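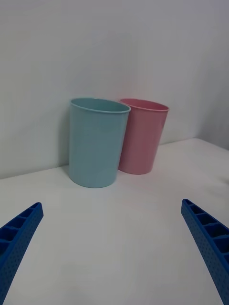

Pelo arm, cup cell - weekly check
March 22, 2021, Bezawit Sisay

Power off before touching the fingers: yes. I hung my tag on the switch too.

Finger ribs, both sides: OK. I ran a nail down every rib and felt no cracks.

Finger screws: 2 were a bit slack on the right one, so I snugged them up. Please look again next week!

Wrist camera: OK. Lens wiped, cable clipped back where it rubs (it keeps popping out - I'd love a better clip).

Open and close, 200 cycles: OK, though I heard a small click at cycle 122 and never again. Leaving this one open.

Stop button: OK, tried it 4 times, twice in mid-move.

Table and wall clearance: OK, but the slow zone near the wall could be wider. I'll ask Alemayehu before I change it.

Spare fingers: none on the shelf, order sent to Cloler.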